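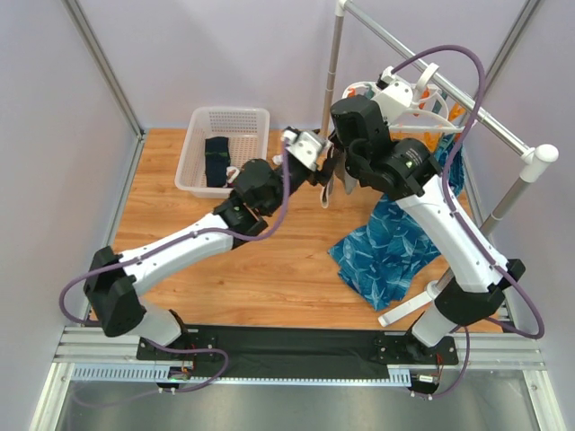

Sujet : Étendoir à barre et pince à chaussettes, ou retour au séchoir classique ?

kasavico_15
Bonjour à tous. Je vis depuis mars dans un appartement sans balcon et je fais sécher tout mon linge à l'intérieur. Avant, j'avais un grand séchoir pliant de la marque Calholm, très solide, mais il prenait la moitié de la chambre. Je l'ai remplacé par une simple barre en métal sur deux pieds, avec un séchoir rond à pinces pour les petites pièces. Le sol est beaucoup plus libre, je suis contente de cela. Par contre, les chaussettes me prennent un temps énorme. Je voudrais savoir comment vous organisez cette étape. Excusez mes fautes, le français n'est pas ma première langue.

Ukemon
Bonjour et bienvenue. Moi, je pends d'abord les grandes pièces sur la barre, et les chaussettes vont sur le rond en dernier. Une pince par chaussette, toujours par le bord élastique.

sorrentino189
Pas d'accord avec Ukemon. Par la pointe, sinon l'élastique se fatigue et garde la marque de la pince. Je fais comme cela depuis quinze ans.

Ukemon
La pointe reste mouillée plus longtemps si elle est serrée dans la pince. Chez moi, en hiver, cela fait une vraie différence.

kasavico_15
Merci pour les deux réponses. J'ai essayé les deux façons et je n'ai pas encore d'opinion. Mon autre question concerne le décrochage. Je garde le panier en plastique à côté de la barre et je mets les pièces dedans une par une, sans plier.
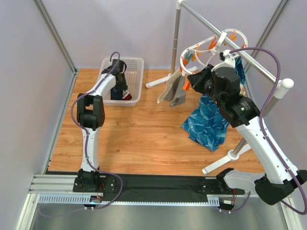
Ensuite je porte le panier sur le lit et je plie là-bas. Le problème est que les petites pièces tombent toujours au fond, sous les tissus plus grands, et je dois tout vider pour retrouver une paire. Est-ce que vous prenez deux paniers ?

sorrentino189
Un seul panier, mais je décroche les chaussettes à la fin. Elles restent au-dessus.

kasavico_15
C'est simple et je n'y avais pas pensé. Il me reste les chaussettes foncées. J'en ai plusieurs bleu marine qui se ressemblent beaucoup, alors je regarde la bande de couleur pour faire les paires.

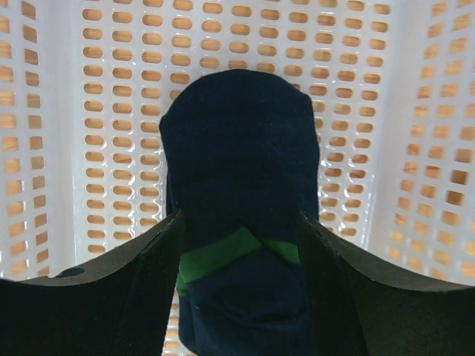

Ukemon préfère faire les paires avant le lavage, avec un petit anneau en plastique qui tient les deux ensemble, et conseille d'acheter toujours le même modèle.

sorrentino189
Les anneaux, j'ai arrêté. Le tissu ne se lave pas bien à l'endroit serré. Le même modèle, oui, mille fois oui.

kasavico_15
Je vais donc garder mes bandes de couleur pour cette année, et décrocher les chaussettes en dernier. Je vous écrirai si cela va mieux. Si quelqu'un connaît un rond avec des pinces qui ne s'emmêlent pas quand on le range, je suis intéressée aussi.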